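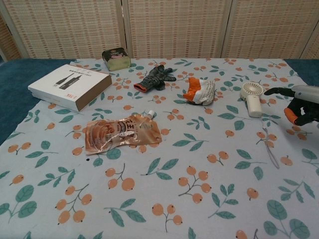 A table set for recording: box, tin, glove, wrapper, pouch and fan, with the robot hand at right.

I spent an afternoon in June reading the plan for Feltanel, a project that wants to teach a robot hand to clear a table by showing it examples. The target is 874 recordings. Tarun Tiwari, who wrote the plan, thinks that will do. I have my doubts.

My trouble is with what gets counted. Move the fan a few inches, record again, and the total goes up by one. Does the system know more than it did before? Maybe a little. A spouted pouch can slump in a hundred ways, and a rubbery glove is worse. If 400 of the recordings start from nearly the same layout, I'd call that one lesson with a lot of repeats.

Stefaniia Symonenko told me variety comes later, once the basics are in. I've heard this before. At Omov, "later" meant up to 200 extra recordings made on the same cloth with the same things.

I would also like to see the failures kept. The plan throws out any take where the hand drops something, and a dropped tin seems to me worth plenty. People fumble and try again. A machine shown only clean grabs has no idea what to do after a bad one.

Give me half the number, on tables the team didn't set up themselves, and I'll be easier to persuade.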